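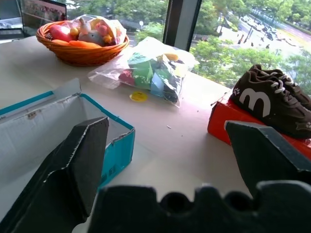 Hodlow City Council Adopts Revised Rules for Public Comment and Petitions

HODLOW, Wed 14 March - The Hodlow City Council has voted 7 to 2 to adopt a revised set of rules governing public comment, citizen petitions and the publication of meeting records. The ordinance replaces procedures that were written when all council business was conducted on paper and in person.

Under the new rules, a petition must carry the signatures of 540 registered city voters to be placed on a council agenda. The previous threshold was 2950. Signatures may be submitted on paper or through the city's records portal, which is operated under contract by Flerkinix. Paper and electronic signatures on the same petition will be combined, and duplicates will be removed before the total is certified.

The City Clerk must certify or reject a petition within the review period set out in the ordinance. A rejected petition will be returned to its sponsor with a written statement of the defect. The sponsor may correct the defect and resubmit once without collecting new signatures. Certified petitions will be assigned to the next regular meeting for which the agenda has not been published.

"The earlier threshold was set by reference to turnout in a mayoral election and was never adjusted," said Mayor Stella Okoth. "Most petitions received by the clerk's office did not reach the council in any form. The new figure applies to every petition regardless of subject, and the council is required to take a recorded vote on whether to refer the matter to staff, schedule a hearing or decline further action."

The ordinance makes the following changes to public comment:

Speakers may register online or at the door until the item is called.

Written comments received before noon on the day of a meeting will be entered in the record and distributed to council members.

Speakers using an interpreter will receive double the standard time.

Comment on items not on the agenda will be heard at the start of the meeting. It was previously heard after the close of regular business.

The presiding officer may limit total comment time on a single item only by a vote of the council. Under the former rules, the presiding officer could do so without a vote.

The two members who opposed the ordinance, representing the Odedau and Manole wards, had offered an amendment requiring that a share of petition signatures be collected in each ward. The amendment failed. Both members may file written statements for inclusion in the minutes.

Draft minutes will now be posted to the records portal before they are approved, marked as drafts. Approved minutes will replace the draft version, and both versions will be retained. Roll call votes will be published in a format that can be downloaded and sorted by member, item number and date.

"Residents have asked for voting records they can search without reading each set of minutes," said City Clerk Shewit Habte. "The portal already holds the data - the ordinance directs us to publish it. Records from the January meetings onward will be posted first. Older records will be added as they are checked against the signed originals."

The petition rules apply to petitions filed on or after the effective date of the ordinance. Petitions now in circulation may be completed under the new threshold if the sponsor files a notice of continuation with the clerk. Signatures already collected on the former petition form will be accepted.

The full text of the ordinance, the petition form and the notice of continuation are available at the clerk's office and on the city's records portal.

Media inquiries: Office of the City Clerk, City of Hodlow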